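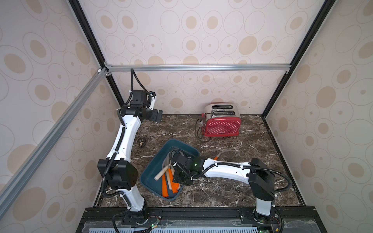
**Aula 4 – Repetição e rapport no papel de parede**
Design de Superfícies, turma da tarde
Docente: Natália Figueiredo

Ler antes da aula prática de maio. Os exercícios estão no fim e contam para a nota de portefólio.

## 1. Módulo e rapport

Chama-se *módulo* à menor área de desenho que, repetida, gera o padrão completo. O *rapport* é a regra dessa repetição: distância, direção e eventual rotação entre um módulo e o seguinte. Um motivo de ovais concêntricas pode caber inteiro no módulo ou ser cortado pela margem e fechar no módulo vizinho. A segunda solução dá mais trabalho a acertar e disfarça melhor a grelha.

Tipos de rapport que usamos nesta disciplina:

- **Alinhado (direto):** os módulos repetem-se em linhas e colunas.
- **Saltado a meio:** cada coluna desce meia altura em relação à anterior. Obriga a desperdiçar papel no corte.
- **Livre:** sem acerto entre faixas. Riscas verticais e texturas lisas.

Num motivo oval em rapport alinhado, o olho forma filas horizontais com facilidade. Qualquer erro de nível na aplicação fica à vista junto ao teto ou ao tampo de uma bancada.

## 2. Escala

A escala decide-se pela distância de leitura. Uma parede de corredor vê-se de perto e de lado; a de uma sala vê-se de frente. Quando a superfície é vista de lado, a perspetiva altera a proporção do motivo e uma oval deixa de parecer a mesma oval. Convém imprimir uma prova em tamanho real e observá-la de vários pontos antes de fechar o ficheiro.

O ficheiro de entrega trabalha-se à escala 1:1. Para o exercício, o módulo mede 1000 × 1000 píxeis.

## 3. Cor e contraste

Fundos quase brancos com motivos em bege ou cinzento-claro têm contraste baixo. O padrão lê-se como textura à distância e como desenho ao perto. Sobre um pavimento ou tampo escuro, a parede parece mais clara do que na amostra. Testar sempre a amostra encostada ao material com que vai conviver.

Na coleção Calado, analisada na aula anterior, o contorno fino e a mancha cheia têm cores diferentes. São duas passagens de impressão, e o desalinhamento entre elas nota-se primeiro nos anéis interiores. A coleção Bultus resolve o problema com uma só cor e varia apenas a espessura do traço.

## 4. Cantos

O papel não se dobra inteiro num canto interior. Corta-se a faixa com uma pequena margem, aplica-se até virar e sobrepõe-se a faixa seguinte, aprumada de novo. Perde-se sempre um pouco de motivo. O canto de acerto final deve ficar no ponto menos visível, em geral atrás da porta.

## Exercícios

1. Desenhar um módulo com formas ovais concêntricas, no máximo 4 cores incluindo o fundo.
2. Apresentar 2 versões do mesmo módulo: alinhada e saltada a meio.
3. Escrever meia página a comparar as versões quanto ao desperdício de papel.

Entregar a Catarina Veloso, na oficina, até às 17h. Ficheiros sem sangria são devolvidos.

**Leitura de apoio:** caderno de amostras Hestberg, separador "Geométricos", e o catálogo Skitoda (consulta na biblioteca, não sai da sala).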